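Last updated December 31, 2020, by Menaka Gunawardena

These are the questions that land in the Tonon Street Moving Guide inbox most often. We don't sell removals, boxes or insurance, so the answers may be less cheerful than the ones you've been reading elsewhere.

## Do I need "professional grade" moving boxes?

I doubt it. I've asked three suppliers what the phrase means and got three different answers, one of which was a brochure. Look for a sound base, straight corners and flaps that still fold. A supermarket carton that passes will carry your saucepans as well as the one with a removalist's logo on it. Books are the exception. Put them in small boxes, however strong the seller claims the large ones are.

## How many boxes will I need for a two-bedroom flat?

The calculator on the Praden site told me 92. A friend with the same floor plan was told 70. Neither calculator asked whether we owned any books. Start with what you can get free, pack one room, and work it out from there.

## Should I pay for a box kit?

Add up the single prices first. The last kit I checked cost $100 and held nothing I couldn't have bought separately for less, once I'd left out the marker pen and the "bonus" labels. Kits suit people who are short of time, and that's a fair reason to buy one. Saving money usually isn't.

## Can I reuse old boxes?

Yes, within reason. Leave behind anything that smells musty, has a soft patch or has held fruit. Garages and sheds are hard on cardboard, whatever the colour or thickness. Open each box right out and look down into the corners before you put anything in it.
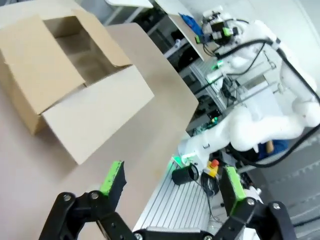 ## Is the H-pattern of tape really stronger?

Stronger than one mean little strip down the middle, sure. Whether it beats two good strips with decent overlap, I haven't seen anyone show. Cheap tape lets go either way, particularly if the box spends an afternoon in a hot truck.

## The quote says "fixed price". Is it?

Read the second page. Malinowski-style quotes (we named them after the first one a reader sent us) fix the hourly rate and leave the hours open. Ask in writing what happens if there are stairs, if the lift is out, or if the truck can't park near the door. If the answer is "we'll sort it out on the day", get another quote.

## Is January a bad time to move?

Everybody says so. Leases do tend to turn over in summer, and the heat is no fun, but the midweek quotes I collected were much the same as in spring. Try a Tuesday before you believe the warnings.

## Do I need transit insurance?

Maybe. Check your contents policy first, then look at the exclusions on the one being offered. The Alley policy readers keep asking about won't cover breakables in boxes you packed yourself, unless the whole box is lost or burnt. For most households, that's the bit they wanted covered.

## Will you recommend a removalist?

No. We get asked by removalists, too.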